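Chapter 4
Paying for the Small Stuff

When I put together my first budget for a robot learning project, I spent three weeks on the arm and one lunch break on everything else. The arm came in right on quote. Everything else ran over by August, and I had to go back to the department and beg (I don't recommend it, the chairs outside that office are awful).

So in this chapter we're going to talk about everything else. I mean tables, backdrops, wrist straps, extension cords, spare gloves, and the household appliances you want your robot to learn to handle. In Chapter 3 we priced the Lindgren arm and argued about whether to lease it. Now we'll price a single task for the Tolar project, which is plugging in a toaster, and I'll show you how a job that sounds like pocket change got to $2,091 before we'd recorded anything worth keeping!

Start by looking at the task itself and writing down what you'd have to buy to set it up tomorrow morning.

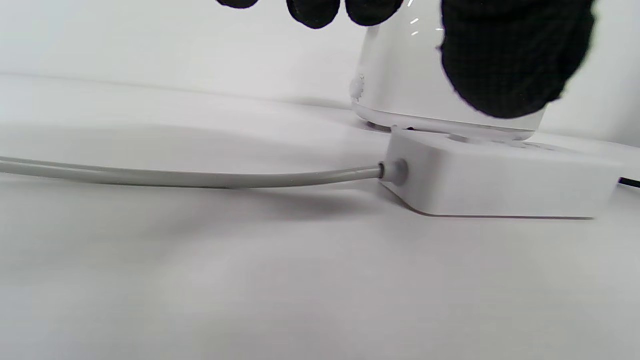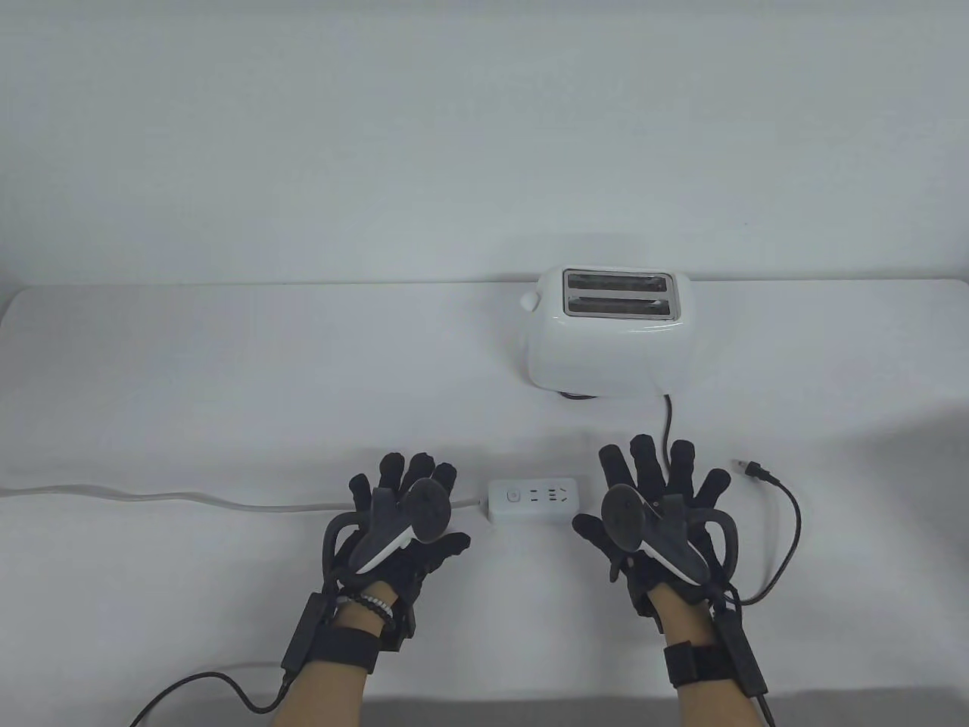
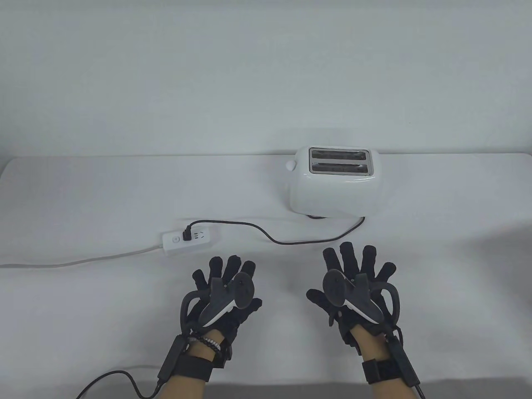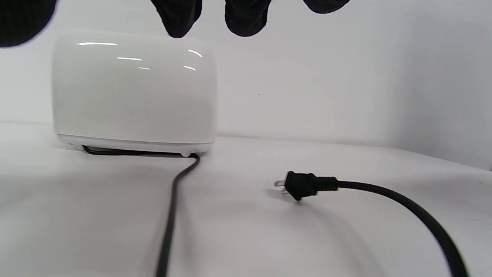
A white tabletop, a white wall behind it, black gloves: put those at the top of your list, because every task you plan will share them.

Berar saw an early draft of this chapter and wrote back that I was being far too easy on consumables, that a glove is a consumable no matter what the invoice calls it, and that any budget treating hand gear as a one-time purchase would be wrong by the second quarter.

I grumbled, then I went and checked our receipts, and I've changed my spreadsheet. Gloves now get their own line, with a replacement rate next to the price. You guess the rate the first year and correct it the second.

4.1 Shared costs and task costs

The first split I make is between things every task uses and things only one task uses. The table is shared. So are the trackers, the mounts and the software seats (we use Jamix for scheduling, and it bills per seat, so count your people before you sign). The toaster belongs to one task, along with whatever it plugs into.

For Tolar the task costs came to $606. That surprised me until I saw we'd bought several toasters, on the theory that a robot trained on one model learns one model. It's a good theory and it costs money. If you plan on 1,000 recordings per task, decide now how many different objects those recordings get spread over, and put that number in the budget next to the price of each one.

Shared costs should be divided across all the tasks you expect to run. I divide by the number I've got funding for, even when the proposal promises more, and I leave the cell unlocked so I can change it later.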